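# 机器人的价钱写在第几页

每年到了十一月，Driscombe 的设备预算会就把大家从各自的工位上赶进三楼那间会议室。暖气要么不开，要么开到能烤面包。我在这个会上坐了几年，慢慢养成一个习惯：供应商的报价单到手，先翻到最后一页。

首页一般很漂亮，两条手臂，一台控制柜，一行加粗的总价。最后一页字小，写的是“不包含在本报价内”的东西。我们去年收到的那份，来自一家叫 Dalstead 的集成商，“不包含”这一栏的长度超过了“包含”。里面有桌子。我重复一遍，桌子。卖给你两条机械臂，默认你家里有一张适合它们的桌子，就像卖钢琴的默认你有客厅。

这篇东西我想谈的是怎么给机器人做预算，或者更准确地说，怎么在做预算的时候少骗自己一点。我骗过，骗得还挺熟练，申请书写得声情并茂，批下来以后整整一季都在补窟窿。

## 价格是最容易填的一格

预算表里有一格叫“设备购置”，一个数字，填进去就完了。这一格最让人安心，也最容易让人误以为工作已经做完。审批的人爱看它，申请的人爱写它，供应商当然更爱它。三方皆大欢喜，散会吃饭。

麻烦都住在别的格子里。有的格子表上根本没有。我们用的那张表是从采购打印机的年代传下来的，有“耗材”一项，括号里还写着“墨盒等”。于是机械臂末端的指套、磨坏的线缆、莫名其妙失踪的螺丝，统统归在“墨盒等”的“等”里面。那个“等”字去年花掉的钱，够买好几年的墨盒。

我向财务提过，能不能给这张表改一改。对方很客气，说可以提交改表申请，改表申请有一张表。

## 先说清楚要它干什么

申请书里写用途的那一栏，是整份文件最有文学性的部分。我见过“提升柔性操作能力”，见过“面向非结构化环境的通用平台”，去年我自己写的是“支撑多场景灵巧作业验证”。写完我很满意，念给 Irja Kauppinen 听。她管我们这里的设备维护，听完问我：它第一个星期早上九点来上班，桌上放什么？

我答不出来。她说那你先别申请。

后来我们把那一栏改成了大白话：桌上有一只盘子，有一些软的、形状不规矩的东西，要它抓起来、放下去，换着来，一遍又一遍。对审批的人来说，这句话的气势差了很多。有人在会上问，花这么多钱就为了摆弄毛绒兔子吗？我说是的，第一阶段就是摆弄毛绒兔子。会议室安静了一会儿，暖气在墙角咔咔响。

我现在认为，能让人问出这句话的申请书才算合格。一份申请书要是读完没有人觉得寒酸，多半是没写清楚要干什么。“多场景灵巧作业”谁也反对不了，可是谁也没法替它算出一个星期要换几次指套。毛绒兔子就可以算：毛会粘，布会滑，软的东西抓起来会变形，每一条后面都跟着钱。

还有一个好处，是可以拿着这句话去问供应商。我问过 Didurer 的销售，你们的末端抓硬盒子的视频我看了三遍，抓兔子的有没有？他说硬盒子能很好地体现重复精度。我说我知道，兔子呢？他说可以安排技术同事和我沟通。技术同事倒是个爽快人，上来就问兔子多大。

所以我劝各位在填任何数字之前，先把桌面上的日常写出来，写到外行看了也知道是什么活儿。我们的日常差不多就是这个样子：
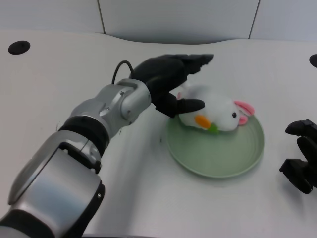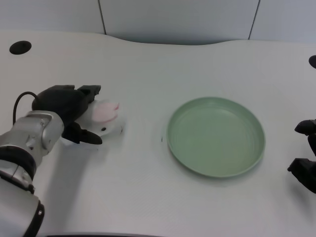
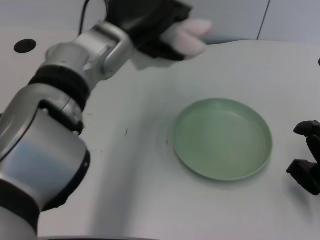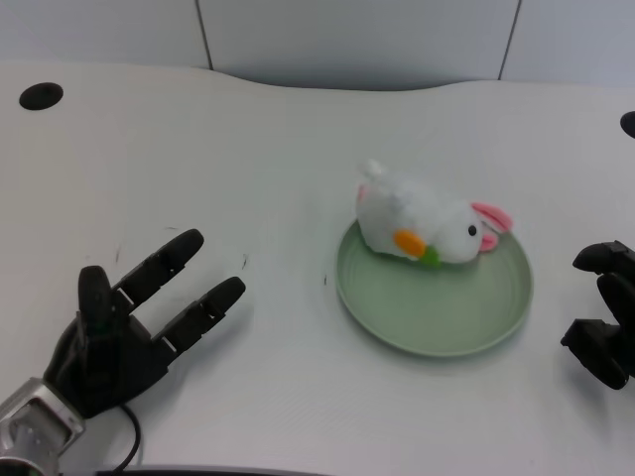 白桌子，浅绿盘子，四张都是。

把活儿写到这个程度，预算里那些没人认领的格子才会一个个冒出来。下面挑几样讲，都是我在会上吃过亏的。

## 桌子

既然开头提到了，就从它讲起。

第一年我们打算用仓库里的旧实验桌，理由是现成的，不花钱。那张桌子有一条腿短一截，多年来垫着一本产品目录，人用着毫无问题。机械臂对产品目录没有这种宽容。手臂一加速，桌子跟着点头，好像很同意它的做法。

然后是高度，人坐着舒服的高度，手臂未必舒服。再往后是走线，线从哪里下去，从哪里上来，手臂转过去的时候会不会把它绞住。最后是颜色。颜色这一项我当时觉得是设计师才关心的事，结果光是桌面反光，就让两个同事吵了一下午，其中一个从此改用纸巾盒挡灯。

专门做一张台面的价钱报上去，财务问：为什么一张桌子比我的桌子贵这么多？我回答说您的桌子上没有两条手臂在甩。他看了看自己的手臂，签了。

## 手

手臂和手是两笔账，报价单上经常只有前一笔。行业里管手叫“末端执行器”，这个词的好处是听上去像附件，放在附件栏里也不显得突兀。买的时候才发现，附件可以贵到让主机看起来像它的支架。

选两个指头的还是选很多指头的，每次都能吵起来。赞成多指的人说，人就有五个指头。赞成两指的人说，你吃饭用筷子，筷子有几根？这场辩论在我们这里进行过很多次，双方论据从未更新。

我的看法很不浪漫：预算里给手留的钱，至少要够换一种。第一次选的那种，有很大机会不合适，到时候你会想试另一种，而那时候预算早已关门。Driscombe 当年就只报了一种，后来想试第二种，只能走“临时追加”，理由栏里我写“原方案执行过程中产生新的认识”。这句话翻译过来是：我们当时猜错了。

还有备件。Didurer 给我们的交货期是 9 周，一个指节上的小零件也是 9 周，整条手臂也是 9 周，看得出他们对万物一视同仁。一条手臂停九周，旁边的人也停九周，人在这九周里照样领工资，而人的工资记在另一个部门的账上。于是从设备预算的角度看，不买备件永远是省钱的。我把这件事画成一张图拿去会上讲，两个部门的负责人都点头，认为对方应该出这笔钱。

## 那 400 个小时

第二年的申请书里，我加了一行“人工”，写了 400 小时，内容包括：把东西摆回原位，清桌面，换指套，看着它别打到自己，写记录，记录写错了再写一遍。

这一行引起的反感出乎我的意料。有人说，买机器人难道不是为了省人吗？你买了机器人还要四百个小时的人？话里有一种受骗的语气，我很理解，我第一年也是这种语气，只不过没地方说。

问题在于，这四百个小时写不写都会发生。不写，它就由实习生的下午、工程师的晚饭和 Irja 的好脾气来支付。第一年我们就是这样付的，付到年底，Irja 的好脾气先见了底。她在设备间门上贴了一张登记表，谁动了手臂谁签名，谁把它停在奇怪的姿势谁负责。表上一共签了 259 次，她一页页数过，带着结果来参加预算会，没有做幻灯片，把那一沓纸往桌上一放。

那是我见过的最有说服力的一次汇报。人工那一行当场就批了，虽然批的人嘟囔了一句：“早说嘛。”

## 供应商的好心

我对供应商没有恶意。他们的日子也不好过，卖一台东西要陪客户开很多场会，听我这样的人讲毛绒兔子。可他们有一些好心，接之前最好掂量掂量。

比如“首年免费软件”。Ogola 是我们用的调度软件，第一年免费，第二年的价格写在一份需要登录才能看的文件里，登录需要账号，账号需要先签合同。我当时觉得这个设计很有禅意。第二年的价格出来以后，我觉得禅意少了些。教训很简单，凡是免费一年的，在预算里就按付费写两年，省下来的算意外之喜。

比如“免费培训”。Dalstead 派来的老师讲得很好，讲了 2 天，来听的人也很多，连楼下做市场的都上来合影。三个月以后，听过课的人里还碰这台设备的只剩下两位，其余的换了项目，换了部门，有一位换了城市。新来的人要学，培训得另外付钱。我后来要求合同里把培训拆成两次，中间隔开，对方爽快地答应了，大概也是头一回有客户提。

再比如“打包优惠”。再买一套就便宜许多，这句话在超市里对付我屡试不爽，我家至今有一柜子罐头。设备上我总算忍住了。第一套还没跑顺的时候买第二套，得到的是两套没跑顺的设备，外加它们互相拆零件的自由。Irja 倒是支持买第二套，她的理由就是可以互相拆零件。

## 折旧，以及其他玄学

按我们的规定，这类设备折旧五年。五年是谁定的，我问过一圈，最后问到一位快退休的会计，她说是从机床那一类抄过来的。机床站在那里十几年，铸铁越放越稳。手臂本体兴许也能撑这么久，手呢？装在手上的那层软东西呢？控制它的软件呢，谁敢保证五年后还有人肯接电话？

我建议把它拆开算，台面和本体算一类，手算一类，软件算一类，指套和线缆干脆当场花掉，别假装是资产。会计听完说有道理，但系统里一张采购单只能对应一个类别。我说那开四张单子。她说四张单子会被审计认为是拆单。

我们就此达成了一种默契的沮丧。眼下的做法是仍然折五年，同时我自己留一张私人表格，按真实的速度记着。私人表格每年开会前拿出来看一眼，看完心情不好，但报数的时候手比较稳。

## 反方意见，我替他们写了

有人会说，你这样一项一项往上加，最后的总价谁还敢批？机器人本来就难买，再把桌子、备件、四百个小时和第二年的软件费都摆在明面上，项目在会上就死了，连犯错的机会都没有。不如先买进来，用起来，窟窿以后再说，设备都到了，谁好意思不给指套钱？

这个办法我用过，是管用的。第一年就是这么进来的。我不敢说那是坏决定，没有第一年的糊涂账，后面的明白账也无从记起。可它有个副作用，会上的人记性没有我盼望的那么差。第二年我再站起来，还没开口，坐在窗边那位就问，这次包不包括桌子？全场都笑了。那之后我报的每一个数都要打个折听，哪怕是真的。

所以我现在的主张是缩小，别隐瞒。钱不够，就少买一条手臂，少列几种活儿，先只对付那只盘子和那些软东西，把围着它们的开销老老实实列全。一条配齐了的手臂，比一对饿着的手臂好管。当然这话说来惭愧，我们那份申请最终买的还是一对，领导觉得单臂看着像没买完。

## 今年的表

今年的申请书我已经写好了，比去年长四页，用途栏比去年短三行。“不包含”那一栏我让 Dalstead 逐条标了价，他们花了些时间，回复的邮件措辞十分礼貌，我读出了一点怨气。手的部分留了换一种的钱。备件按停机的天数算过，两个部门各出一半，这一条我跑了很多趟，鞋也应该进预算。

Irja 看了初稿，在人工那行旁边画了个圈，写着“不够”。我问她加多少，她说先把登记表续上，到时候看。她还问新到的那批指套该登记在哪一项下面。我查了一下，改表申请还在走流程，只好告诉她，先放在“墨盒等”。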